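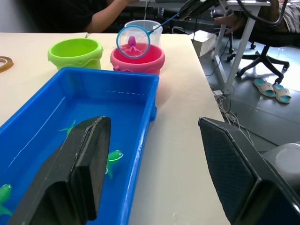
Nivport Wasserfangset im Test: Wanne, Kescher, Tiere

Wasserspiel am Tisch
Aktualisiert: Dienstag, 7. Dezember

Fangspiele mit Wasser werden meist als Sommerartikel verkauft und entsprechend gebaut: dünnes Material, viel Farbe, eine Saison Lebensdauer. Das Set von Nivport ist laut Packungstext für den Tisch gedacht, also auch für den Winter und für Innenräume. Bestellt wurde es im März über Manotell, seitdem war es regelmäßig in Gebrauch. Bewertet werden die Wanne, der Kescher, die Tiere und die kleinen Eimer. Der Krug zum Befüllen gehört nicht zum Lieferumfang, wird aber weiter unten mitbehandelt, weil ohne ein solches Gefäß wenig geht.

Lieferumfang und erster Eindruck

Geliefert wird alles ineinandergestapelt in einem Karton ohne Inneneinlage. Die Eimer stecken in der Wanne, die Tiere liegen in einem Beutel. Eine Anleitung gibt es nicht, auf der Kartonrückseite sind Warnhinweise in mehreren Sprachen abgedruckt. Der Kunststoffgeruch war beim Auspacken deutlich und nach dem ersten Spülen mit mildem Reiniger weg. Trenngrate fanden sich an einem der Eimer im Bereich der Unterkante. Sie ließen sich mit dem Fingernagel abziehen.

Wanne

Die Wanne ist das beste Teil im Set. Der Rand ist dick und umlaufend gerollt, die Wände laufen leicht schräg, die Innenecken sind gerundet. Letzteres ist beim Auswischen angenehm und verhindert, dass sich der Kescher in einer Ecke verhakt. Nivport gibt ein Nutzvolumen von 3.000 ml an. Mit dem Messbecher nachgefüllt stimmt der Wert, allerdings steht das Wasser dann so hoch, dass jeder kräftige Zug mit dem Kescher über den Rand schwappt. Ein Fingerbreit weniger ist praxistauglich.

Leer wiegt die Wanne 240 g. Auf glatten Tischplatten lässt sie sich ungefüllt leicht verschieben, gefüllt steht sie ruhig. Die angeformten Füße oder Stege heben den Boden etwas an, so dass verschüttetes Wasser darunter durchläuft und sich kein Film zwischen Boden und Platte hält. Gummiauflagen haben sie nicht. Wer auf lackiertem Holz spielt, sollte ein Tuch unterlegen.

Zum Blau: Die kräftige Färbung lässt klares Wasser tief wirken, und helle Tiere heben sich gut ab. Ablagerungen fallen auf demselben Grund aber ebenfalls schnell auf. Nach dem Antrocknen zeigt die Wanne bei hartem Leitungswasser Kalkränder, die mit etwas Essig verschwinden.
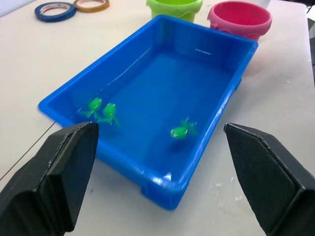
Wanne mit Wasser und grünen Tieren, dahinter das grüne und das rosa Gefäß.

Eimer

Die beiden kleinen Eimer dienen als Ziel für den Fang. Das erhabene Wellenband hat neben der Dekoration einen Nutzen: Mit nassen Fingern rutscht man daran weniger ab als an einer glatten Wand. Die Öffnung ist für den Kescher knapp bemessen. Der Ring geht nicht flach hinein, das Netz muss über dem Eimer gewendet oder am Rand abgestreift werden. Für geübte Hände ist das der eigentliche Reiz, für sehr junge Kinder eine Quelle von Frust. Ersatzweise tut es eine flache Schale.

Standfest sind die Eimer leer nur mäßig. Ein Streifer mit dem Kescherstiel genügt, und sie kippen. Ein Schluck Wasser im Eimer behebt das Problem. Die Farben erlauben ein einfaches Sortierspiel — grün zu grün, der Krake in den rosa Eimer — und mehr Regelwerk braucht das Set kaum.

Kescher

Der Kescher besteht aus einem runden blauen Ring, einem dünnen blauen Stiel und einem feinen, durchscheinenden Netz. Die Stiellänge beträgt ab Ring gemessen 133 mm. Das ist für die Tischhöhe passend, für den Einsatz in einer Badewanne wäre es zu kurz. Unter Last federt der Stiel am Übergang zum Ring sichtbar. Gebrochen ist er im Testzeitraum nicht, eine Verstärkungsrippe an dieser Stelle wäre trotzdem sinnvoll gewesen.

Das Netz läuft schnell leer und fasst auch den Kraken mit seinen kurzen Armen ohne Mühe. Beim Ausleeren bleibt dieser gelegentlich mit einem Arm in den Maschen hängen. Ziehen ist dann der falsche Weg, leichtes Schütteln reicht. Nach einigen Wochen hatte sich die Naht am Ring auf einer Länge von 2 cm gelockert. Mit Nylongarn war das schnell nachgenäht, bei einem neuen Produkt gehört es aber in die Mängelliste.

Zum Vergleich lag ein Einzelkescher von Jiranus vor. Dessen Ring ist steifer und die Naht doppelt ausgeführt, das Netz trocknet wegen des dichteren Gewebes jedoch deutlich langsamer. Wer nur den Kescher ersetzen möchte, ist damit gut bedient.

Tiere

Die grünen Tiere und der rosa-violette Krake sind aus weichem Kunststoff. Die Konturen sind einfach gehalten, die abgespreizten Gliedmaßen bieten dem Netz ausreichend Angriffsfläche. In stehendem Wasser treiben die Tiere gern an die Wand, dort sind sie mit einem runden Ring schwerer aufzunehmen als in der Mitte. Ein kurzes Rühren mit dem Stiel verteilt sie wieder.

Zu prüfen ist bei solchen Figuren immer, ob Wasser eindringt. Nach jeder Benutzung wurden sie ausgedrückt und auf einem Gitter getrocknet. Verfärbungen oder Geruch traten bis jetzt nicht auf. Wer sie nass in der Wanne stapelt, wird vermutlich andere Erfahrungen machen.

Befüllen: der Krug

Verwendet wurde ein durchscheinender Kunststoffkrug von Türkmen. Er ist eigentlich für Getränke gedacht, eignet sich aber gut, denn der Füllstand ist durch die milchige Wand von außen zu erkennen. Am Griff entscheidet sich, ob ein voller Krug auch mit nassen Händen sicher zu führen ist. Der Bügel ist weit genug für eine Erwachsenenhand, die Rippen geben Halt. Kinderhände brauchen die zweite Hand am Boden des Krugs. Beim Ausgießen in die Wanne sollte der Strahl auf die schräge Wand treffen, sonst spritzt es.

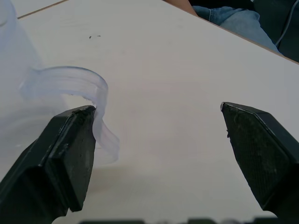 Krug von Türkmen: klarer, gerippter Griff am mattierten Körper.

Zum Entleeren ist der Krug weniger hilfreich. Die Wanne hat keinen Ausguss, sie muss über eine Ecke gekippt werden. Halb voll gelingt das sauber. Randvoll läuft das Wasser an der Rundung des Rands entlang und tropft von der Unterseite ab. Zuerst mit einem Becher abschöpfen, dann kippen.

Reinigung und Lagerung

Handwäsche genügt für alle Teile. Die Spülmaschine wurde mit einem Eimer im oberen Korb ausprobiert, er blieb formstabil, wurde am Rand aber stumpf. Das Netz sollte hängend trocknen. Gestapelt passt das Set wieder in die Wanne, nur der Kescherstiel steht über, weshalb der Originalkarton sich nach dem ersten Öffnen nicht mehr sauber schließen lässt. Ein Streifen Paketband hilft.

Bewertung

Wanne: sehr gut
Eimer: befriedigend, leer kippanfällig
Kescher: ausreichend, Naht zu schwach
Tiere: gut
Verarbeitung insgesamt: gut, mit Abzug für Grate

Die Kaufempfehlung gilt mit Einschränkung. Wer ohnehin eine brauchbare kleine Wanne sucht, bekommt sie hier samt Zubehör zu einem vertretbaren Preis. Wer vor allem den Kescher haben will, sollte zum Einzelteil von Jiranus greifen und die Wanne durch eine vorhandene Schüssel ersetzen. Ersatznetze führt Manotell derzeit nicht, eine Anfrage bei Nivport dazu blieb bis zur Aktualisierung dieses Textes unbeantwortet.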